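Paid participants wanted: teach two robot arms to take a computer apart

Mekham Lab, Villalba campus. Posted April 23, 2024.

Have you ever opened an old desktop computer, looked at the wiring, and quietly closed it again? The Pimirel project would like to meet you. We study how people plan a disassembly job, and whether a robot that learns from several people's plans does better than one that learns only from Sebastián Núñez, who has strong views about cables.

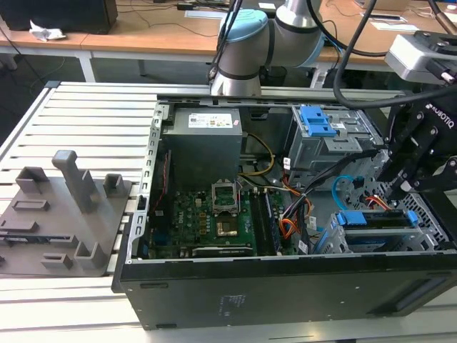

Our first study used 2639 recorded attempts, nearly all of them made by people in our own group. The robot learned our methods faithfully, including the bad ones. It got good at hard drives, stayed poor at memory modules, and picked up a habit of hovering that Josefina Riquelme swears she doesn't have. For the next round we need 40 people who have never worked with us.

What you would do: steer the arms by hand controller through short tasks such as releasing a drive or unplugging a connector, then tell us in your own words why you did it in that order. Each visit lasts 2 hours, breaks included. You will fail at some of the tasks. Failed attempts go into the training set too, and you are paid the same for them. 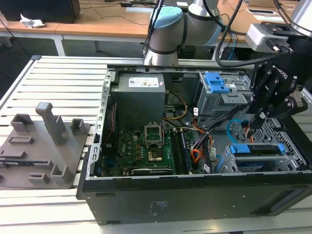 Pimirel work area: desktop tower with its side panel off, gripper over the drive bays.

Who can apply: adults with normal or corrected vision and free use of both hands. No robot experience, please. Computer repair experience is fine, but tell us, as we sort participants into groups by it. Gamers are welcome and usually overconfident.

Sessions run through July. Payment is by gift card at the end of each visit, and the coffee is free for reasons that become clear when you taste it.

To sign up, write to Nighat Talpur at the Mekham front desk or call extension 3186. Put "Pimirel" in the subject line and list the times you can't come. Questions about consent forms and data storage go to Cristóbal Sepúlveda.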